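Tracing a crew list for the barque Saleo

My great-grandfather is supposed to have been an able seaman on the Saleo when she was lost in August, a few years before the First War. Family papers give her as 1,164 tons and owned by a man called Ķēniņš. I have tried the spelling Kenin as well and found no crew list under either. Where should I look next?
Li-hua Liao

2 answers

If she was under a foreign flag there won't be a British crew agreement for her, so you can stop searching for one. What you may find is the wreck inquiry or the receiver of wreck's report, if she came ashore here. Survivors were often named in those, and sometimes the drowned. Try the local newspapers for the 20 days after the loss — the first reports usually got the names wrong and corrected them later.
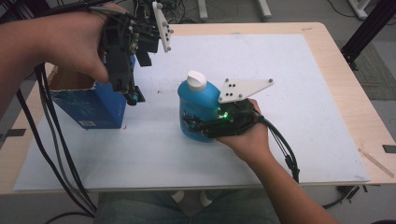
Check the tonnage too. Gross and net figures get mixed up in family papers, and two ships with the same name are easily confused. An old register will give the owner, master and home port for each year, and the port is what you need, as muster rolls were normally kept there.

I had the same trouble with the Komenum. The owner's name was spelt differently in each source and I only found her by going through the registers by ship. Sorry, I don't know anything about the Saleo herself. Have you tried the churchyard records? My lot were buried in the parish where they washed up and the vicar wrote the ship's name in the margin.

Last updated: 3 February 2018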